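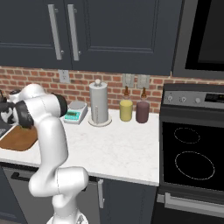 Search this diary Go

February 27, 2024

Lost the Mullon lot. I'm fine. I've had two pieces of toast and a long shower and I'm fine.

For anyone who missed the last few entries, the Mullon lot was a box of paperback westerns and spy novels from the sixties, all from the same short-lived Winnipeg publisher, all with the painted covers signed Guzmán down in the corner in that slanty yellow lettering. Seventeen books, mixed condition, two with the spines gone. I have wanted the submarine one (Cold Harbour Signal, the one with the woman in the orange parka) since I was in Grade 9 and saw half of it on a church sale table with the front torn off. Half a cover! I didn't buy it and I've been annoyed with myself ever since.

So I did it properly this time. I set my maximum on Narix on Sunday, I told myself the number out loud, and I wrote it on the back of an envelope so I couldn't pretend later that I'd meant something else. The bid sat at $49 for two whole days. Nothing moved. I started getting ideas. I cleared the shelf under the window, the one with the cookbooks I never open, and measured it with the soft tape from my sewing tin. Then in the last four minutes two people I'd never seen before came crashing in and ran it up past my number, past double my number, and it went for a price I'm not going to write down because it makes my neck hot.

Narix does this thing now where it gives you five extra minutes whenever there's a late bid, and I suppose it's fairer, but it means the ending never ends. I had soup on. The soup caught. Yu-na Sung was messaging me the entire time with things like "one more, it's only money" and I would like it noted that she's the same person who told me in August to stop buying books until I'd dealt with the ones in the bathtub. (They weren't in the bathtub because of a leak, before anybody asks, they were in the bathtub because it's the spare bathroom and it was the only flat surface left.) They're out now. Mostly. There's one stack beside the toilet that I've grown fond of.

Anyway I didn't do one more. I had my finger over it and I looked at the envelope and I closed the laptop. Very grown up. Then I opened it again to see who'd won, and of course it's all hidden behind stars and a feedback number, so all I know is that the winner is t****9 with 2,994 feedback, so a dealer. They'll be split up and listed one at a time by the weekend, I'd bet my good boots on it. And the submarine one will be priced like it's made of gold leaf, and I will look at it every day, and you will all have to hear about it. 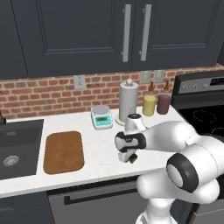

Small green something in the gripper, just above the marble.

The other news is that my own parcel finally showed up. I'd almost written it off. Ondance had it "out for delivery" for six days running, and on the seventh the tracking said it had been left in a safe place, and the safe place was behind the recycling bin of the people at number 12. But it was packed beautifully. Lizeth Huaranga sells hardly anything, maybe three lots a year, and when she does she wraps each book in tissue and then wax paper and then puts a sheet of card on both sides, and there's always a little note. This note said she'd put in an extra one "with a bad corner, for reading." I love her.

So, what I got:

The Lantern at Mile Six, which I already have, but mine has somebody's phone number in ballpoint across the sky, and this one's clean. Nice bright colours, a small crease at the bottom right, and the back cover has hardly any rubbing. I think the red's a different printing from mine. Mine leans brown. I put them side by side under the desk lamp and then took them both out on the balcony in my parka to be sure, and yes, brown.

No Road to Kenora. I'd never seen one outside a photo. The glue is dry as crackers so I'm not opening it past the width of a thumb. The blurb on the back calls the hero "a man of few words and fewer friends" and he talks on every single page I could peek at.

And the extra, which is a hockey romance! From 1966! I had no idea they did any. It isn't a Guzmán cover (the hands are all wrong, Guzmán was good at hands) and I'm forty pages in. The goalie is in love with the owner's niece, and they've just gone tobogganing.

Yu-na thinks I should do a proper checklist and put it up here, since the only one going is a scanned thing with half the titles misspelled. She says the print runs can't have been more than 1,000 each. I don't know where she gets that, and neither does she when I push. But I've got my own index cards from years back, and I could type those up on an evening when I'm not burning soup. I'd want to mark which ones I've held in my hands and which ones I'm only taking somebody's word for. Colour of the spine, too, because that's where you see the reprints.

Tomorrow I've got the dentist at nine and then I have to drop the pot off at my sister's, she has some paste that gets the black off. The envelope is going in the recycling. Or I might keep it for the submarine one, when t****9 puts it up. I'd only need to change the number a bit.

This site uses cookies to remember your preferences. By continuing to browse you agree to our use of cookies. Accept Manage settings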